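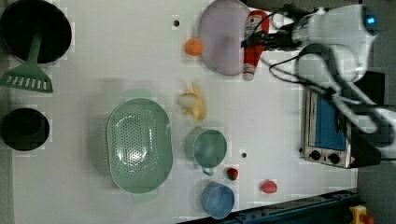 The Folgate open day on November 25, 2022 gave two sessions to the manipulation bench, one before lunch and one after, with 34 people signed in across both. Drinari supplied the control software, which goes under the name Dira, and Seraina Rainer ran it from a desk outside the guard line. The work was pick and place among kitchen objects, all left out together and none of them in a fixture. The red and white bottle, lying on its side next to the round plate, was the object used for most of the explanation. It is narrower than the plate, rolls if touched off centre and leaves the fingers little room beneath it when it is lying down. The colander and the play food stayed on the table throughout as clutter.

Approach and grasp

Dira plans in two stages. The first brings the gripper to a point clear of everything on the table, with the fingers already turned to suit the object. The second is a short straight move at reduced speed, and contact is only permitted during this part. Kilian Sutter put the planned path on the side screen in both sessions so that people at the back could compare it with the motion.

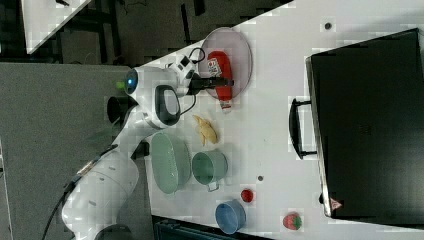 Closing force is set per object and stored with the object's entry. For a squeeze bottle the value is low, and the controller watches finger position as well as motor current. If the fingers go on travelling after the current has risen, the object is taken to be soft and the force is held where it is. Seraina Rainer showed the log for this at 24 samples per grasp, which is enough to see the shape of the curve but not to measure anything from it.

A question in the morning session concerned the plate. An object lying on another object gives the planner a support height that differs from the table height, and Dira takes this from the depth data each time. No height is stored. Thin dishes are the harder case, as the rim is close to the depth noise at that distance.

Carrying across the table

After the grasp, the arm lifts to a travel height before any sideways move. Travel height is worked out from the tallest thing on the route plus a fixed margin, and the margin includes the part of the object that hangs below the fingers.

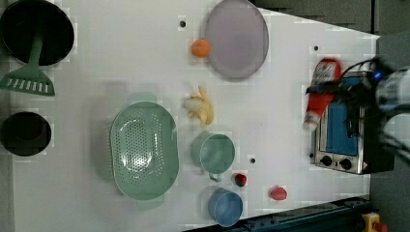 Sideways speed is limited by how the object is held. A bottle gripped near the middle may be carried faster than one gripped near an end, and the limit is recalculated once the lift is complete. Waltraud Zürcher noted that early versions used one limit for everything, and that a full run then took over 3 minutes.

The route also has to respect the cables. The wrist can reach most orientations on paper, but some would draw the cable loop tight or drag it through objects on the table. These are removed from the search before planning starts. In the afternoon a visitor asked for a particular wrist angle and the planner refused it on those grounds. The refusal was left on the screen for discussion, and the message is to be reworded in the December release, as several people read it as a fault.

Emergency stops were covered at the end of each session. A stop halts the arm where it is and keeps the fingers closed. Opening them afterwards is a separate manual step, and the operator is expected to support the object first.

Working beside the oven

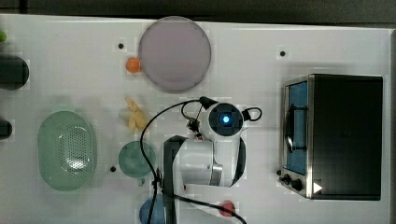 Roswitha Aigner asked whether the oven was treated as a single block or as a body with a door. The answer was a single block on the day, with its outline enlarged on the door side. She thought this would be too cautious for loading work, where the gripper must enter that same space, and suggested keeping the enlarged outline for carrying moves only. Seraina Rainer agreed that the outline should depend on the task, and said that door models exist in Dira but are switched off by default.

Slides and the grasp log can be had from the Folgate front desk on request. The log is a plain text file, with times in seconds from the start of each session.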